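Chapter 5. Receiving Parts in the Workshop

August 8, 2019 - by the course editors

A body shop does not repair a car with tools alone. It also needs the right parts, at the right time, in good condition. In this chapter we follow a door panel from the supplier to the bay. 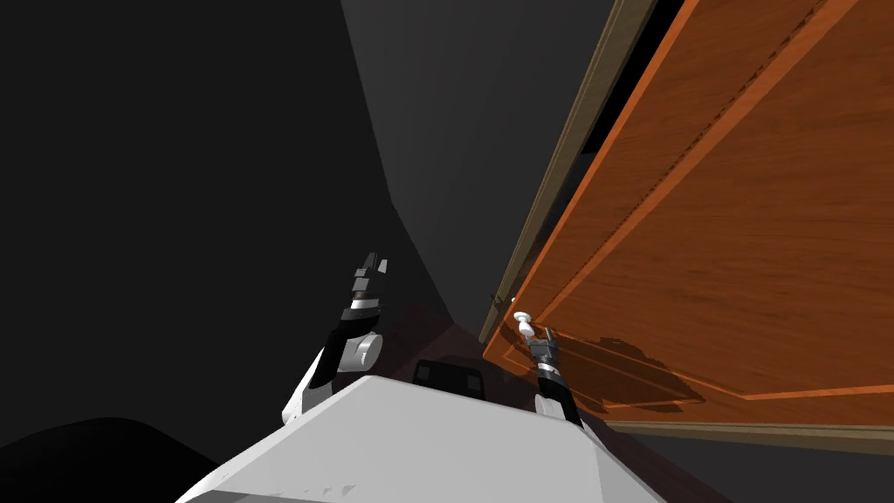
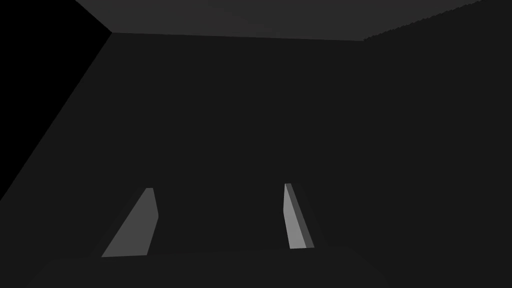 When should a new part be checked against the order?

It should be checked at delivery, before the driver leaves. The clerk compares the part number with the order and looks for dents or scratches. Let us take order 3954 from the supplier Oltex. It was placed in February and contained two door panels, but one of them was for the left side - the customer's car needed both for the right. The mistake was found only in the paint room, and the repair was late by two days.

The Groseck workshop now keeps every new part on a separate shelf until the delivery note is signed. We will study this note in the next section.

Last updated: August 8, 2019

Related chapters
Writing an Estimate
Storing Paint Safely
Case Study: Gallagher Body Repairs
Returning Parts to Fekon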